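4.2 Storage bins: do the claims hold up?

The Ustunwood catalog says a gray metal bin "keeps any workspace in order." We doubt it. Martti Mäkelä tried one on his table through January and logged 100 searches for small parts. He was slower in 4 of the first sessions than he had been with everything spread out on the tabletop, and we never found a good explanation. Sloping sides may push parts toward the middle, or he may just have been tired. The Fititz brochure promises over 2,000 uses before wear shows, with no test method given, so we left that number out of our table.

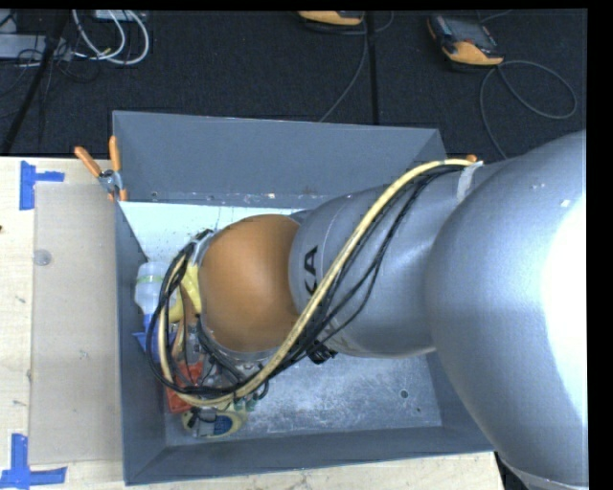
The Kullby survey has the same problem. It lists 1,009 replies and doesn't say who was asked.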